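Tuesday nights, sort of: what the robot club has been up to

March 26, 2019

I promised a proper update after the last post and then vanished for weeks, sorry! Work got busy, then I had a cold, then I was at club every spare evening and it's hard to write about a thing while you're up to your elbows in it.
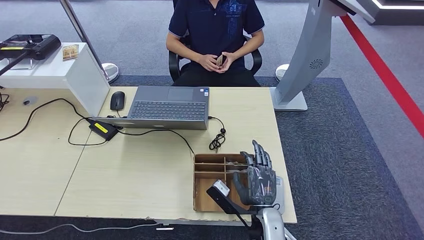

So, where were we. Last time I wrote, we'd just put our names down for the Stoltton sorting challenge, which sounds grand and is really five clubs, a leisure centre and a lot of extension leads. The task is the same for every team. Your robot has to pick small parts off a table and put each one in the right compartment of a divided box, and the judges don't let you touch anything once the clock starts. There's a points table. You can lose points for nudging the box, and I have Opinions about that rule.

Our team is me, Nandi Mofokeng (who does nearly all the code and pretends she doesn't mind), Ynyr Howells, and Amirul Yeoh, who joined in February and had the hand working better in a fortnight than the rest of us managed all winter. We've named the whole setup Zikemov. It was a typo in a file name and it stuck.

The box is the hard bit. I'd assumed the hand would be the hard bit, what with all those fingers, but the hand is lovely when you leave it alone. A cardboard organiser, on the other hand, is slightly different every time you look at it. The dividers lean. They go soft where the fingers catch them, and then a compartment that was square is a sort of kite shape and the robot drops a washer straight on top of the wall. Ynyr wanted us to practise with a plastic one, and we did for a bit, and our scores were brilliant, and then we went back to cardboard and they were terrible again. The rules say cardboard, so cardboard it is.

We've logged 442 practice drops so far. Nandi keeps them all in a spreadsheet with a column for what went wrong, and I've been reading it on the bus, which tells you something about my social life. The most common entry is "thumb". Just "thumb". What happens is that the fingers let go nicely and the thumb hangs on for a moment longer, so the part swings sideways as it falls. Amirul's fix was to open the thumb first by a tiny amount and then everything else together. It looks a bit daft, like someone waving goodbye with one digit, but we've had far fewer parts in the wrong place since he did it.

Then we broke it again, naturally. I changed the speed of the wrist (I know, I know, one thing at a time) and didn't write it down, and we lost most of an evening wondering why the hand kept arriving early. Nandi found it in the end. She was very nice about it. She has also put a sticky note on my laptop that says WRITE IT DOWN, which I've decided to take as affection.

Kęstutis Laur came over from the Plesura club to see how we were getting on, and to spy, obviously. He says they've gone with a simple two-finger gripper and they're quick, much quicker than us. I did wobble a bit after that. Ours can pick up flat things though, cards and thin plates and so on, and there are flat things in the parts list, so I'm clinging to that. He did give us a really good tip about tying cables back before a run so nothing tugs on the arm halfway through. We've all been meaning to buy more cable ties. I've now bought a bag of 1000, so if anybody needs any, please come and find me!

Things still to sort before the day: the camera check at the start takes far too long, we need a second person who knows how to do the restart (at the moment it's only Nandi, and she'd quite like to be allowed to go to the loo), and we haven't practised at all with people talking and walking about behind the table. Myrto Spanos, who runs our sessions, has offered to bring her younger group in to be a noisy audience. I think they'll be excellent at it.

If you fancy coming along to club, we've got room for 3 more on the beginners' side and you don't need to have done any coding. You'll start on the little wheeled kits, same as I did. Leave a comment or message me and I'll pass it on to Myrto.

Right, off to read more of the spreadsheet. Drop 443 is going to be a flat one and I'm not touching the wrist speed.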